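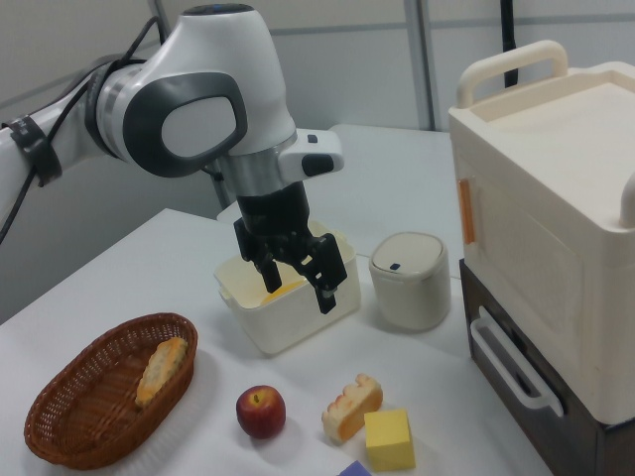 Skillton loue des cellules de manipulation à la journée ou au mois, avec le bras, la pince et un jeu d'accessoires de cuisine en jouet. L'offre vise les écoles et les petits laboratoires. Nous avons posé nos questions à la responsable de l'offre, dans l'atelier de la société.

Pourquoi la dînette ? « Le client connaît déjà les gestes. Mettre le pain dans le panier, sortir quelque chose d'un bac, tout le monde comprend la consigne. Avec des pièces mécaniques, il fallait une demi-journée d'explications. »

Le bac carré reste l'exercice le plus demandé. La pince doit descendre entre les bords et se refermer sur un objet sans accrocher la paroi. « Les débutants règlent l'ouverture trop grande. Dans un récipient étroit, les doigts touchent le rebord et le bras s'arrête. On leur fait reprendre avec 3 objets, pas plus, avant de remplir la table. »

La location coûte 143 euros par jour, bras compris. Le jeu d'accessoires seul est vendu 89 euros. La formule au mois, baptisée Asine, donne droit à 600 essais enregistrés sur le serveur de la société. Au-delà, il faut prendre une extension. Plusieurs clients s'en plaignent, et notre interlocutrice le reconnaît : « Un groupe d'étudiants sérieux arrive au plafond avant la fin du mois. Nous revoyons le barème en octobre. »

Autre reproche entendu, la documentation. Le guide de démarrage est clair, mais le chapitre sur l'étalonnage renvoie à une ancienne version du logiciel. « Il est en cours de réécriture. En attendant, on fait l'étalonnage par téléphone avec le client, le matin de préférence. »

Le transport est à la charge du locataire. Les accessoires perdus sont facturés à la pièce.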